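Imke Wendt has been setting the same kitchen table in Poseck for 27 years, and she still fusses over where the chopsticks go. "My mother never owned a pair," she told me, smoothing the flowered tablecloth with the flat of her hand. "I bought my first ones in March, the year we moved, and I was so proud of them — I put them out even when we were having soup!"

She likes plain wood best, and she likes them kept upright in the green plastic holder, where she can grab one while something is on the stove. "It has holes in it, so the air gets through. Gunther wanted a nice ceramic jar. Well, Gunther doesn't do the drying up, does he?" She laughed at that for quite a while.

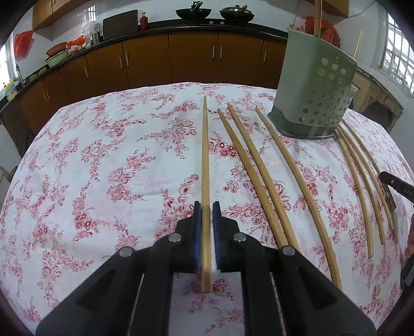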